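Home Topics Robotics Domestic and light industrial Index Contributors

Chore automation

Chore automation is the use of machines to carry out routine household or shop-floor tasks such as opening storage, folding cloth, loading dishes and sorting parts. The term usually excludes appliances that do one job inside a closed cabinet, such as washing machines, and refers to robots that handle ordinary objects in ordinary rooms.

Current state

Floor cleaning and lawn mowing are the only household chores widely handed over to mobile robots. Both involve a single tool moving over a flat area, with little need to grasp anything. On the shop floor, machines are well established where parts arrive in a known position. Tidying a bench, restocking a mixed shelf or emptying a rubbish bin are still mostly done by people.

Arms fitted with simple grippers can open drawers and cupboards, pick up rigid items and wipe surfaces under test conditions. Performance tends to fall when the furniture, lighting or starting position changes. A system trained on one style of handle may miss another of a slightly different depth or colour.

Rigid and soft objects

Researchers commonly divide chores by the kind of object handled. A drawer moves along one line and stops at a fixed point, so the machine has few choices to make once it has hold of the handle. The difficulty lies in the approach, in pulling squarely enough to avoid jamming, and in judging when to stop.

Cloth is harder. A towel or mat has no fixed shape, and its edge may be folded under or hidden. A gripper can take hold of two layers when one was wanted. Slubbed and open weaves add a further problem for cameras, as the pattern of the threads can be mistaken for a fold or a border.

Simulation

Much of the practice is done in simulation, where a chore can be repeated without wear on equipment. The Plallgate drawer trial, organised by Mārtiņš Rozīte, ran 500 simulated openings for each handle type before any work on real furniture. The later Clurnard study applied a similar method to linen and table mats, and reported that skills learned on rendered cloth carried over less well than those learned on drawers. Critics of the approach note that friction, swollen timber and loose runners are difficult to model.

Cost and use

Cost remains a barrier in the home. Grumard, a maker of light arms, withdrew its kitchen model after two years and now sells mainly to small workshops. Care homes and hotels are often named as likely early users, as they have many rooms furnished in the same way.

Rendered views from one simulated setting: a pale woven material, and a cabinet with its drawer open.
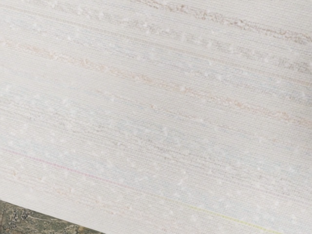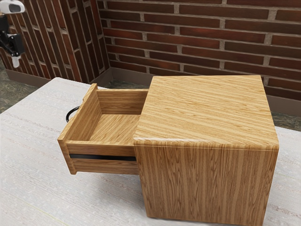 Can a robot put away the household laundry yet?

Only in part. Machines have folded towels and shirts and opened drawers as separate tasks, but doing the whole job in an unfamiliar home, from basket to drawer, is still unreliable and much slower than doing it by hand.

Related articles

Cloth handling
Drawer and door opening
Grumard
Lill gripper
Plallgate drawer trial
Simulation to real transfer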